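The arm at Workholm had one job that week, and it was losing it to a piece of fruit.

"It's the wrist," said Markos Zervas, who had said it was the wrist in December too, when it was the cable.

Evdokia Athanasiadis kept her eyes on the monitor. She had the kitchen loaded again, the marble one with the deep sink, where a simulated arm could fail at simulated housework without anybody having to mop. The real arm stood behind her on its Papadakis pedestal with its cover off and 11 screws in a saucer. There should have been 12. Markos was of the opinion that 11 was plenty.

"The wrist is fine in here," she said. "Look at the gripper view. Fingers where they should be. Then look at the other one."

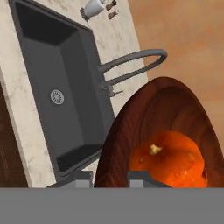
Bowl in one, sink in the other, gripper along the bottom of both.

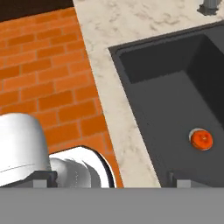

"So the model's happy," said Markos.

"The model is always happy. The model hasn't got a belt."

He pulled up a stool and the maintenance sheet, a Tatavmont original, translated at least twice on its way to them. Step 5 read: Persuade the joint until it is calm. He had been persuading it since lunch. You turned the tension screw a quarter, closed the inspection plate, ran the wrist to its stop and back, and listened. A good wrist hummed. This one cleared its throat.

"Another quarter," said Evdokia.

"I've given it four quarters. That's a whole one."

"Which way?"

Markos looked at the screwdriver for some time. Then he looked at the sheet, where an arrow went around the screw with a point on both ends.

"I'd like to keep that between me and the joint," he said.

She took the screwdriver from him, backed everything off to zero, and started over with the gauge, the way she had wanted to at nine that morning. The belt came up to tension in 2 turns. She zeroed the encoder, touched the fingers to the setting block, wrote the offset on a strip of tape and stuck the tape to the pedestal, over three older strips that disagreed with it.

The wrist went to its stop and came back. It hummed, mostly.

"Zorkbridge wants it on the truck by six," said Markos.

"Zorkbridge can have it when it's got a cover on."

He began putting in the screws. At the eleventh he stopped, felt around in his shirt pocket, and with no change of expression brought out the twelfth.

Evdokia held out her hand for the saucer.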